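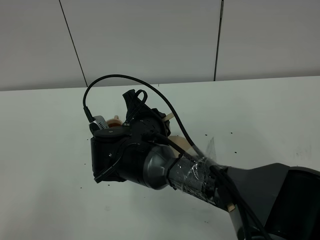
# Lekby Tissue Repair Image Set: Data Card

Search this site Search Clear

## Summary

The Lekby set contains 3594 microscope images of cultured skin cells closing a scratch wound. It was prepared by the Grimwood Institute for groups that study cell migration and need a common reference.

## Contents

Cells were grown in 40 culture plates. Each image is a grayscale TIFF file, accompanied by a row in `plates.csv` giving the plate number, the hours after scratching and the growth medium used. A subset of 1000 images carries hand-drawn wound outlines. Each outline was drawn by 2 readers working separately, and both versions are supplied.

## Known limits

All cells come from a single donor line, Wuster. Plates imaged in September show a slight drop in brightness toward the left edge. These images have not been corrected. The set must not be used to guide patient care.

## Terms

Use is free for research and teaching. Published work should cite the set by name and state the release used. Outlines follow the Annamalai protocol, version 2.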